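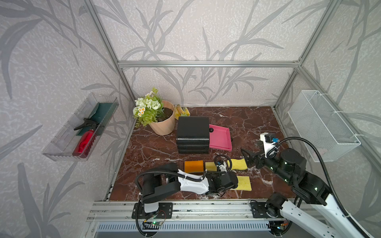
Ticket 112: Save data not recognized after chapter transition
Product: Rodatlow (console edition)
Status: Pending customer reply
Assigned to: Dehua Ren, Nultis Player Support

The customer reports that the Clallholm chapter restarts from its opening cutscene each time the game is launched. Manual saves are listed in the menu but cannot be selected.

Thursday, 9:40 a.m. Customer asked to disable cloud sync and load slot 29. No change.

Thursday, 2:15 p.m. Save file received and reviewed. The Yap side quest is flagged as both active and complete — a known conflict in the current version. A corrected file has been returned to the customer.

The ticket will close in 30 days if no reply is received.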